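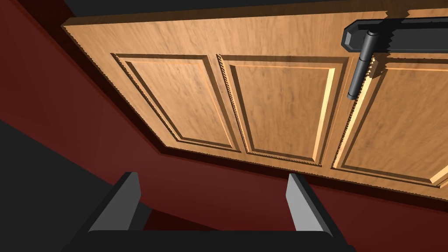 Thulani Shezi escreveu na página de discussão que o ficheiro “parece completo, mas não diz em parte nenhuma quem mediu a humidade, nem com quê”, e que sem isso não o usaria para decidir coisa nenhuma. Tem razão. A resposta está na secção Medições, e já aviso que não vai agradar.

Urnolel – registos de humidade e empeno em madeira maciça
Ficha de dados, versão 2
Última revisão: 31 de agosto de 2020

O que é

Uma tabela com 3000 leituras de humidade e de empeno, tiradas de 300 tábuas guardadas em armazém sem climatização. Cada tábua tem um código, a espécie declarada pelo fornecedor, a espessura nominal e as leituras feitas ao longo do período de secagem. O formato é CSV, separado por ponto e vírgula, com vírgula decimal. Quem abrir isto num programa configurado para inglês vai ver números absurdos. Não são.

Porque existe

A marcenaria Mkhize comprou durante anos madeira vendida como “seca em estufa, pronta a trabalhar”. A expressão aparece em todas as faturas e, pelo que consta nestes dados, vale pouco. Há lotes em que a primeira leitura, feita à chegada, já está muito acima do que o fornecedor declarou. Pode ter sido o transporte, pode ter sido a chuva no cais, pode ter sido a estufa. O ficheiro não permite escolher entre as três hipóteses e desconfio de quem o use para isso.

Medições

As leituras foram feitas com 2 medidores de agulhas, ambos da Trirnent. Um deles foi comparado com o método de pesagem e secagem em laboratório, em novembro. O outro nunca foi comparado com nada. A coluna “aparelho” distingue os dois, mas só a partir do lote 8. Nos lotes anteriores está vazia e não há maneira de a preencher agora. Também não foi apontado o nome de quem media.

A correção por espécie foi feita com a tabela do fabricante. Essa tabela não indica a origem das amostras em que se baseia, e para madeiras tropicais convém não lhe dar grande crédito.

O empeno foi medido com régua e apalpa-folgas sobre uma bancada que se supunha plana. A planeza da bancada nunca foi verificada.

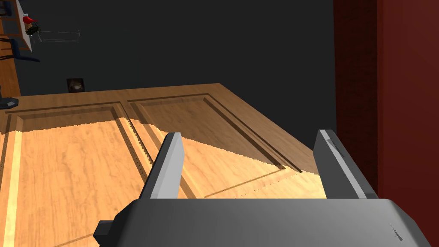
Quanto aos valores de empeno inferiores a um milímetro, o melhor é tratá-los como zero. A repetição de algumas medidas em tábuas do lote 8 deu diferenças dessa ordem com a mesma pessoa e a mesma régua, no intervalo de uma tarde.

Colunas

codigo: identificador da tábua
lote: número do lote de compra
especie: a declarada, sem confirmação
espessura_mm: nominal
humidade_pct: já corrigida
humidade_bruta: tal como lida no aparelho
empeno_mm: flecha máxima na face
aparelho: A ou B, vazio antes do lote 8
notas: texto livre, muitas vezes ilegível no original e transcrito como se pôde

Usos que não recomendo

Prever o comportamento de portas, tampos ou painéis já montados. As tábuas foram medidas soltas, e uma tábua presa numa moldura com folga comporta-se de outra maneira. A Flullent publicou um calculador de folgas que diz basear-se em dados como estes. Pedi o método e recebi um folheto.

Comparar fornecedores. Os nomes foram retirados, e os lotes não foram escolhidos ao acaso: comprava-se o que havia.

Calcular médias por espécie nas madeiras com poucas tábuas. A conta faz-se, claro, mas o resultado diz mais sobre o lote do que sobre a espécie.

Alterações em relação à versão 1

Foi acrescentada a coluna humidade_bruta, que devia ter lá estado desde o princípio. Foram retiradas as linhas duplicadas. As leituras suspeitas ficaram – quem quiser apagá-las que diga com que critério.

Licença e contacto

Uso livre, com indicação da fonte e da versão. Erros e objeções vão para a página de discussão, de preferência com o código da tábua. Mensagens a pedir “os dados limpos” ficam sem resposta, porque não existe outra cópia além desta.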